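Report on our open day visit to the Kedero simulation lab, Tridandale
Onyekachi Shehu
Second-year project, Automation in Everyday Life

1. How the visit came about

I should begin by admitting that I nearly chose a different topic altogether. My first plan in May was to write about ticket machines, and I had already filled most of a notebook when my project partner, Kayode Aliyu, sent me the notice for the Kedero open day in Tridandale. We signed up that same evening, and I am very glad we did, although it meant a long bus ride on the 727 and a rather soggy sandwich each.

The open day was held on July 29, 2018, and there were 21 of us in our group, mostly students, with a few parents and one very keen grandfather who asked better questions than any of us. We were given a welcome talk in the Aidoo room (all the rooms have names, and I never did learn where they come from) and then taken upstairs for the demonstration.

2. The demonstration

I had expected to stand behind a safety barrier and watch a real machine clanking about. Instead we sat in front of two big screens, because the part of the lab we were visiting works in simulation. The arm, the room and the furniture are all drawn by the computer, and the robot is tried out there before anybody lets it near real cupboards. Our guide called the practice room Pinico, and by the end of the afternoon we were all calling it that too, as if it were a place you could walk into.

The task they were working on was drawers. It sounds like a small thing, but think of how many you open in a day without looking! The robot has to find the knob, get its fingers to the right spot and pull in a straight line, and if it comes in at a poor angle it will push the chest along or slip off.
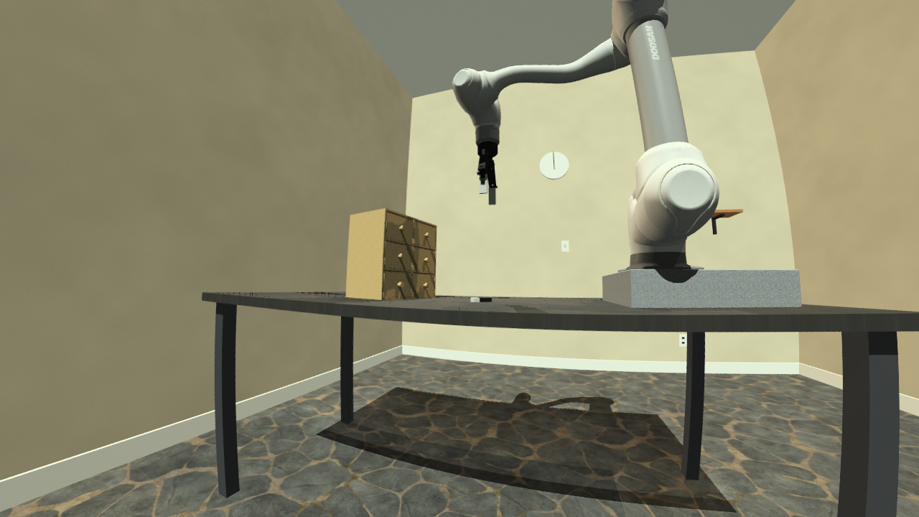 Figure 1. The simulated arm over the table, with the six-drawer chest to the left of the gripper.

What struck Kayode first was how homely the room had been made, right down to the clock on the wall and the stone floor. I was more taken with the size of the arm next to such a little chest. It made me think of my uncle trying to thread a needle. The guide explained that the shadows matter as well, as the robot's software has to cope with them when it is working out where a knob begins and ends, and the knobs do throw long dark stripes over the drawer fronts.

We were then allowed to suggest starting positions for the gripper, which was great fun and led to a good deal of shouting out. The guide told us the team had stored 410 practice attempts from that week alone. I asked whether they kept the failed ones, and the answer was a firm yes: those are often the ones they learn most from.

3. Looking closely at the gripper

After the tea break we moved on to close views of the drawers and the fingers, and I must say this was my favourite part. From far away a gripper looks like a simple pair of tongs, but near to you can see that it is a set of bars joined by pins, a bit like a folding clothes airer.

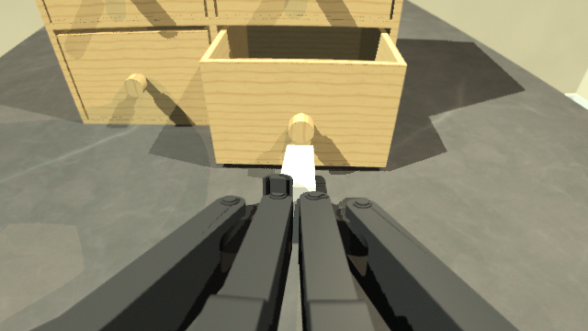 Figure 2. Close view of the gripper below the knob of the open lower-right drawer.

Kayode made a sketch of the linkage, which is in our appendix, and we tried to copy it at home with strips of card and paper fasteners. Our first one fell apart. The second opens and closes quite nicely if you hold it flat on the table and are patient with it. Making it helped me to understand how bars that swing on pins can still bring two fingertips together neatly, which I had not followed at all from the talk.

4. What we would do differently

We had written 14 questions beforehand and managed to ask only nine, mainly because I got carried away with the first one. Next time we would put the important ones at the top. I would also have liked to ask how well the practice in Pinico carries over to a real arm, and I have since written to the lab about it. If a reply comes before the final hand-in, we will add it to the appendix, next to Kayode's sketch.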